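Sticky jar labels drive me up the wall, so I save them all for one go. Fill the sink with hot water, add 4 spoonfuls of soda crystals and leave the jars for 45 minutes — most labels slide straight off!

## Leftover glue

Rub it with cooking oil, then wash as normal. Minttu swears by peanut butter, but I'd sooner eat it.

## Scuffed metal

Try a damp cloth first. Deep scratches will stay put, I'm afraid.

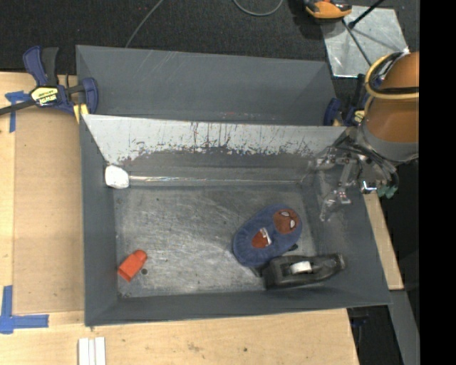
## Smelly lids

A night on the windowsill, upside down.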